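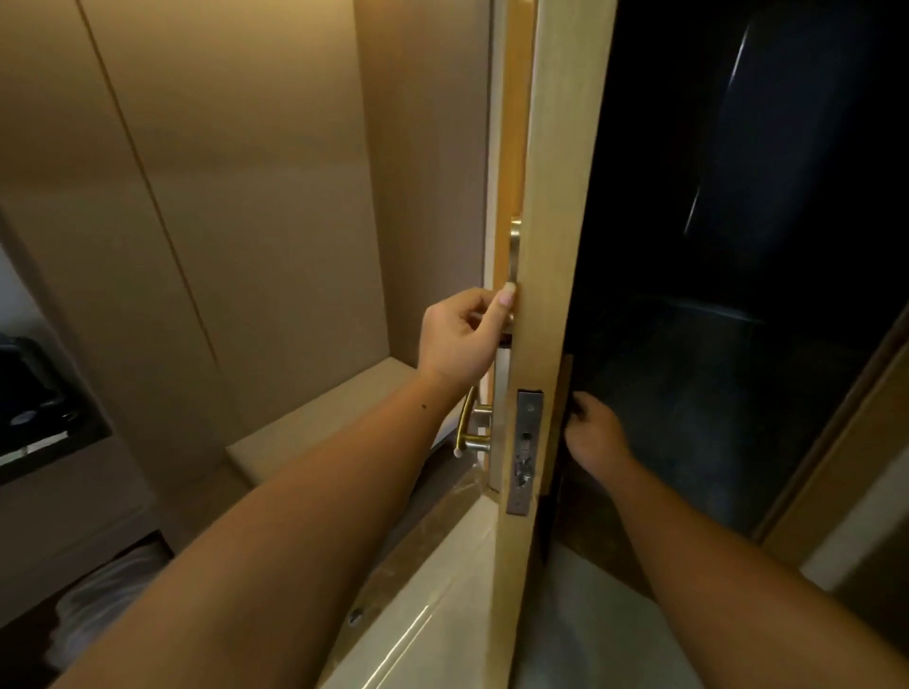 NOLPORT, August – Texier Robotics has finished the first stage of a program to record how people open, close and pass through ordinary doors, and will use the recordings to train the control software for its Amari indoor service robot. The company gathered 475 recordings in homes, offices and small hotels, all made from the point of view of the person doing the task. Contributors were asked to use their hands the way they normally would, and many of them used both, with one hand on the lever and the other reaching behind the edge of the door. Texier says two-handed handling of this kind was missing from its earlier training material, which was made in a lab with one test door and one type of handle.

The new recordings cover lever handles, round knobs, pull bars and sliding doors. Each one is cut into short segments and labeled by hand with the type of handle, the direction the door swings and the moment each hand makes or loses contact. Labeling is done at the company's office in Gresden, where two reviewers check every segment. When they disagree, the segment is set aside and left out of training.

"Doors are a daily problem for any machine that moves around inside a building," the company said in a statement. "Handles sit at different heights, latches stick, and some doors swing back. We wanted examples from places where people live and work, including the awkward ones."

Recordings were made over 3 months at 96 sites in and near Nolport. Contributors were paid by the session and could ask for any recording to be deleted within 2 weeks. Sound was not kept. Faces, mail and other personal items that came into view were blurred before the material reached the labeling team.

The Amari robot has two arms and a wheeled base. It is being developed for moving linens and supplies in hotels and care homes. The current version can open doors with a powered opener or a push plate, but staff have to open most other doors for it. Texier plans to test software trained on the new recordings at its Gresden site before any trial in a working building.

A second stage will cover cabinets, drawers and refrigerator doors. Texier is now taking applications from households and businesses in the Nolport area that would like to take part. Sessions last up to an hour and no special equipment is needed at the site.

Details on pay, privacy and how to apply are available from the Texier press office in Nolport.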